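作業ノート > Jurnelum > 拭き取り系タスク > 収録・注釈規約の見直し

読了目安:14分

12月 作業ノート 拭き取り系タスクの規約改訂(ホワイトボード消去を中心に)

記入:Obsa Ayele
確認:Amanuel Gebremichael(午後、途中から参加)

午前の続き。現行規約のうち、拭き取り系の節を書き直している。対象は頭部視点の人手デモ収録とその注釈、およびJi(双腕側の実行系)での再現試験に入る前の受け入れ条件。机拭き、窓拭き、ホワイトボード消去が同じ節に押し込まれていて、判断基準が混ざっているのが前からの問題。

旧規約で注釈した1,134件を新しい定義案で引き直し、ラベルが変わるものを抽出した。変わったのは375件。大半は開始点と終了点のずれ、次に支え手の扱い。対象物の名称違いも混じっているが、これは辞書側で直せるので今回の議論から外す。

1. 区間の定義

旧規約の文言は「拭き動作の開始から終了まで」。開始が何を指すかが書かれていないため、注釈者によって次のどれかになっていた。

・イレーザーを持った手が動き出した時点
・イレーザーが盤面に触れた時点
・線が消え始めた時点

線が消え始めた時点は使わない。薄い線やかすれた線では判定が人によって割れる。反射が重なっている箇所ではさらに悪い。手が動き出した時点も、その前の持ち替えと連続していて切れ目が決まらない。接触の時点を採る。接触が直接見えない場合は、道具と盤面の隙間が最後に確認できたフレームの次を開始とする。

終了は離反の時点。ただし往復の折り返しで道具が一瞬浮くことがあり、これを毎回切ると区間が細切れになる。折り返しの浮きは、同じ範囲への次の接触に続くものに限り同一区間に含める。「同じ範囲」が曖昧だとAmanuelから指摘。道具の幅で見て前の軌跡と重なるなら同じ範囲、と書き足した。重ならなければ別区間。

ブレの扱い。拭いている手と道具はたいてい流れて写る。旧規約では「鮮明でないフレームは除外」とあり、文字どおり適用すると拭き動作の真ん中が丸ごと抜ける。実際に抜いていた注釈者がいた。規約どおりにやった結果なので、注釈者の誤りとしては記録しない。新しい文言は以下。

「動作に由来するブレは除外理由としない。道具の種別と、手が道具を保持していることが前後のフレームから判定できる場合は、通常どおり注釈する。」

露出の失敗、レンズの曇り、画面全体の揺れは別項に残す。動作由来かどうかの見分けは、背景側の固定物(盤面の枠や照明の映り込みなど)の輪郭が保たれているかで行う。ただし映り込みは頭の動きで位置が変わるので、位置の基準には使わない。輪郭の判定にだけ使う。この但し書きは前の版で抜けていて、映り込みを基準点にしていた注釈がいくつかあった。

2. 支え手

一番もめた項目。

ホワイトボード消去では、片手で拭き、もう一方の手を盤面に当てている収録がかなりある。旧規約の手のラベルは「作業中」と「待機」の二値。盤面に当てた手は待機に入れられていた。Jiの学習側から見ると、待機の手は自由に動かしてよい手として扱われる。接触している手を待機にすると、再現時に反対の腕が盤面から離れた位置に流れるか、逆に意図しない接触として停止がかかる。

改訂案では状態を3つにする。

作業:道具または手そのもので対象の状態を変えている。
接触保持:対象または周囲の固定面に触れているが、状態を変える動作をしていない。
非接触:何にも触れていない。

「支え」という語をラベル名に使う案もあったが、落とした。盤面を押さえているのか、体を安定させているのか、ただ置いているのかは映像からは決められない。力の情報を取っていない収録で目的を書かせると、注釈者が推測で埋める。ラベルは見えていることだけで付ける。接触保持、という呼び方が硬いという意見はわかるが、意味が広がらないほうを優先する。

追加の記述欄として、接触の形だけは書いてよいことにした。掌全体、指先のみ、拳、前腕。指が開いているか閉じているかは任意。掌が枠や隣の面にまたがっている場合は、主たる接触面を一つ選び、もう一方を副接触面とする。面積がほぼ同じで選べないときは対象側(この場合は盤面)を主とする。

Amanuelからの質問:掌が盤面から浮いて、指先だけ触れているように見えるが確信がない場合はどうするか。
→ 「接触保持(形状不明)」。掌か指先かを当てにいかない。接触そのものに確信がない場合は「不明」を付け、非接触には落とさない。非接触は肯定的に確認できたときだけ使う。

この「不明」は集計上の扱いを決めていなかった。学習用からは外し、件数は残す。比率が高い収録者がいたら、注釈の問題より先に視点の角度を疑う。

3. 道具と対象の名称

見えている範囲で書く。メーカー名や材質は、表記や形状から確定できるときのみ。「赤いイレーザー」で足りるところに品番を推定で書かない。インクの種別も同様で、青い線は青い線と書く。水性か油性かは見た目で分からない。ただし収録票に銘柄の記入がある場合は、映像注釈とは別の欄に転記してよい。欄を混ぜないこと。映像から読んだ情報と票から来た情報が同じ欄に入ると、後で検証できなくなる。

4. 完了判定

旧規約は「盤面がきれいになった状態」。使えない。

二つに分ける。

(a) 動作完了:計画した拭き取り範囲を道具が一通り通過した。
(b) 状態完了:範囲内に、規定の視距離で識別できる線が残っていない。

(a)は満たすが(b)を満たさない収録は普通にある。薄い筋が残る。これを失敗として捨てていたのが旧運用で、残り筋のあるデータがほとんど学習側に渡っていない。Jiが一度通過した場所に戻らないのは、この偏りが一因ではないかと見ている。確認はまだ。推測として書いておく。

残り筋は「残留あり」として保持し、位置を範囲内と範囲外に分けて記す。範囲外の線(消す予定がない線、隅の短い線など)は完了判定に影響させない。範囲の指定がない収録については、(b)を判定せず空欄。空欄を「完了」と読み替える処理が変換スクリプトに入っていたので、午前中に外した。過去の出力には影響が残っている。再出力が必要。

静止した一コマだけで完了を判定しない。一コマで言えるのは、その時点で線が見えるかどうかまで。拭く前に線があったかどうかも一コマでは言えない。抜き取り確認のときに、代表コマだけ見て「消去成功」と書いた確認票があった。確認票の書式にコマの数ではなく区間の再生確認欄を設ける。

5. 反射と影

ホワイトボードは光沢面なので天井の照明が写る。丸い灯具、線状の灯具、四角い灯具の枠、いずれも注釈対象外。白い細線として出るものは、白い汚れや傷と取り違えやすい。頭部の動きに伴って盤面上を滑るなら反射、盤面に固定されているなら汚れか傷。動きが足りず判定できないときは無記入とする。

影も対象外。腕や体の影で盤面が暗くなる範囲は、残留線の判定から外すかどうかで意見が分かれた。私は外さない立場。影の中でも線が識別できることは多い。識別できなければ(b)を空欄にすればよく、影という理由で一律に外すと、体の正面がいつも抜ける。Amanuelは、影の縁を線と誤認した例があるので縁の近くだけ外したいとのこと。折衷で、縁に沿う方向の薄い線は「不明」、縁を横切る線は通常どおり。例図が必要。文章だけだと伝わらない気がする。

照明条件そのものを揃える案(Prondovo側の収録室で天井灯を間引く)は見送り。実環境のLusomiaでは灯具を選べない。きれいな盤面だけで覚えさせても移した先で崩れる。照明は揃えずに記録する。記録項目は、点灯の有無と、盤面に映る灯具の種類。照度は測れる日だけ測る。測れない日に前回値を写さない。

6. 収録時の守り事項

注釈側の話ばかり書いたので、収録側も直す。以下、掲示用の文面案。

・開始前に盤面全体が入る位置で静止し、拭く範囲を確認できる映像を残す。
・道具は普段どおりに持つ。見せるために持ち方を変えない。
・反対の手の置き方を指示しない。置く人も置かない人もそのまま収録する。
・手や前腕が画面の端にかかっても撮り直さない。道具と盤面の接触点が外れ続ける場合は撮り直す。
・人の顔、掲示された氏名、書きかけの業務内容が盤面に残っている場合は開始しない。
・終わったら道具を離し、手を下げてから止める。

最後の項目は、離反の時点が映像末尾で切れる収録が多かったための追加。業務内容の項は情報管理の規程と重なるが、掲示は一枚で済ませたいので残す。

反対の手の指示禁止については、過去に「両手を画面に入れてください」と声をかけていた時期がある。その分は収録票に声かけの記載がなく、後から分けられない。今後は声かけの文言を固定し、変更したら版番号を上げる。

7. Ji側の受け入れ条件

人手デモの規約と機械の運転規則は別文書だが、境目の部分だけここに書く。

・接触保持のラベルを、そのまま腕の押し付け指令に変換しない。人の掌がどの程度の力で当たっているかは記録にない。
・拭き側の腕の接触力上限は、運転規則側の値を唯一の参照元とする。注釈文書に数値を写さない。写した数値は更新されずに残る。
・反対腕を盤面に当てる動作は、単独試験を通してから双腕試験に入れる。
・盤面の固定を確認していない場所では実行しない。可動式の盤面は対象外。
・試験中、盤面と腕の間に人の手を入れない。残留線の確認は停止後に行う。
・停止後の再開は、停止させた本人が行う。交代した場合は口頭で引き継ぎ、ノートに時刻を残す。

可動式を外すかどうかは再検討の余地あり。Lusomiaには壁付けと可動式の両方がある。外したままだと使える部屋が限られるが、今期は外す。

送り込みの単位は一回最大3,000件のまま。増やす要望が来ているものの、照合が目視を含むので据え置き。区切りの途中で規約版が変わった場合は、その回を閉じて新しい回を起こす。一つの回に複数の版を混ぜない。

8. 二重注釈と差異の処理

二人が独立に付けて、差があれば三人目が見る。今までは三人目が多数決の一票を入れていた。改訂後は、三人目は票を入れず、どの条文の読み方で割れたかを記録する。条文が両方に読めるなら条文を直し、該当分を差し戻す。どちらかの見落としなら普通に修正。

条文の不備と見落としを分けていなかったので、注釈者別の一致率だけが残っていて、この数字は今回の見直しにほとんど使えなかった。以後、一致率を個人別に掲示しない。集計は条文別に出す。

15:40 ここまでをAmanuelと読み合わせ。2の「主たる接触面」と5の影の縁は保留印を付けて回覧へ。6は掲示してよいとのこと。

残作業
・変換スクリプト修正後の再出力(空欄の扱い)
・375件の差し戻し区分け。開始点のみのものは機械的に直せるはず。先に小さく試す
・影の縁の例図
・確認票の書式
・辞書側の道具名の統一。「黒板消し」が混じっているので置換、ただし本当に黒板の収録が含まれないか先に確認
・運転規則側に本ノートの7を渡す

コメント

Amanuel Gebremichael
1の折り返しについて。道具の幅で重なりを見る案、縦持ちと横持ちで幅が変わります。持ち替えがあった場合は持ち替え前の幅を使うのか、決めておいてください。

Obsa Ayele
持ち替えがあった時点で区間を切る、にします。持ち替えを挟んだ折り返しは同一区間に含めない。条文に追記済み。

注釈班
「接触保持」と「不明」の境目、練習用の組が欲しいです。今の説明だと、指先が触れているかどうかの場面で毎回止まります。あと旧ラベルの「待機」は画面の選択肢からいつ消えますか。

Obsa Ayele
練習用の組は作ります。待機は新版の切り替えと同時に非表示。旧データの閲覧時だけ表示されます。

運転試験担当
7の「停止させた本人が再開」は、非常停止と通常停止の両方にかかる読み方で合っていますか。非常停止はこちらの規則で責任者の立ち会いが必要なので、優先順位を書いてもらえると助かります。

Obsa Ayele
非常停止は運転規則が優先。7は通常停止のみに限定して書き直します。

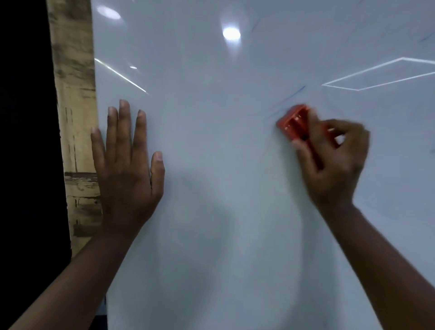 ホワイトボード消去。右手:作業(赤いイレーザー)。左手:接触保持、掌、指は開き。青い線が薄く残る。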